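Recording Desk Demonstrations by Hand Guiding and by Remote Control

Baltazar Ledesma, 20 February 2022

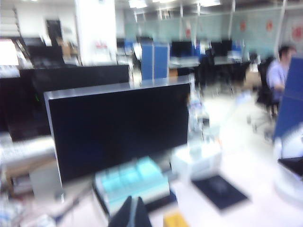
Scope

These instructions cover the collection of demonstrations at an ordinary office desk, with a monitor, a mouse pad and small items on the work surface. The wrist camera is the only camera recorded. Two input methods are described: hand guiding, in which the operator holds the arm and moves it, and remote control with the Vosik hand controller. Policy training is covered on a separate page.

The procedure assumes that the arm is mounted, that the gripper has been calibrated, and that the Cenberg recorder is installed on the control computer.

Before you start

1. Set the joint speed limit to the demonstration profile. Do not use the playback profile for recording.

2. Lock camera exposure and white balance. Point the wrist camera at the desk surface first, then at the ceiling lights, and choose a setting that keeps detail on the desk. Clipping in the lights is acceptable. Clipping on a white desk is not.

3. Shorten the shutter as far as the lighting allows. Blur at the wrist is much worse than blur at a fixed camera, as a small rotation of the last joint sweeps the whole view. During a fast reorientation, every edge in the frame smears and pale objects merge into pale surfaces. White boxes on white desks are the usual casualty.

4. Check that the tip of at least one finger is visible with the gripper open. If no finger is visible, the camera bracket has slipped.

5. Tell people seated nearby that the camera is recording. The wrist turns through a wide range and will pick up neighboring desks.

Method A: hand guiding

Hand guiding suits short tasks with contact, such as pushing an item flat against the base of a monitor. The operator feels the contact directly. The drawback is that hands and sleeves get into the view.

1. Put the arm in gravity compensation. Wait for the status lamp to settle before touching the arm. If the arm drifts, the payload mass is wrong. Correct it and start again.

2. Hold the arm behind the camera, with one hand on the forearm and the other on the guide ring. Keep fingers off the gripper body.

3. Start the recorder with the foot switch.

4. Move to the start pose and hold still for one second. The recorder uses this pause to align joint data with video.

5. Perform the task at an even speed. Approach the object, stop, then close the gripper with the thumb button. Closing while the arm is still moving produces a grasp that plays back late.

6. Return to the start pose, hold again, and release the foot switch.

Joint torques recorded in this mode include the force of the operator's hands. Do not use them as training input. Positions and gripper commands are good.

Method B: remote control

Remote control is slower to learn but keeps the operator out of the camera view. It is the preferred method for reaching around a monitor or between items.

1. Sit where you can see the arm directly and reach the stop button. Do not rely on the wrist view for safety.

2. Hold the controller in a neutral position and press the clutch. The arm follows only while the clutch is down.

3. Set motion scaling to 40 percent for fine work near the screen. Full scale is for moves across open desk only.

4. Start the recorder, pause for one second, and begin.

5. Re-center by releasing the clutch, moving your hand back, and pressing again. Let the arm come to rest before each release. A release in mid-motion leaves a step in the velocity trace, and the learned policy will copy it.

6. When a large wrist rotation is needed, do it away from the object and do it slowly. Turn first, then approach.

Sarahí Gallegos has tested both methods with new operators on our bench and recommends starting with hand guiding, then changing to the controller once the operator knows the path the arm should take.

Checking an episode

Replay the wrist video at half speed before saving. Reject the episode if any of these apply:

– the object is blurred beyond recognition at the moment of grasp
– the start or end pause is missing
– the gripper command and the visible finger motion disagree by more than 5 frames
– the operator corrected a mistake that is not part of the task

Blur while traveling between positions is not a reason to reject. Mark those stretches with the "transit" tag and the loader will give them less weight. Recovery motions are worth keeping if they were intended. Tag them "recovery" so that they can be filtered later.

A dark monitor screen can return reflections of the arm. Vary the arm's starting pose between episodes so that a reflection does not become a cue.

How many episodes

Our desk set holds 1,079 accepted episodes across 7 tasks. A single task with a fixed layout needs far fewer. Record 40 to begin with, train, and look at where the policy fails before recording more. Move the items between episodes, including the ones the robot does not touch.

Common faults

Arm feels heavy in hand guiding: the payload setting does not include the camera. Add it and restart gravity compensation.

Arm jumps when the clutch is pressed: the controller was moving at the time. Hold it still, then press.

Video lags joint data: the camera is sharing a USB hub with the controller. Give the camera its own port and run the alignment check again.

Gripper closes in the recording but not in playback: the command was saved as a width while playback expects open or closed. Set both to width in the Cenberg export menu and export the episode again.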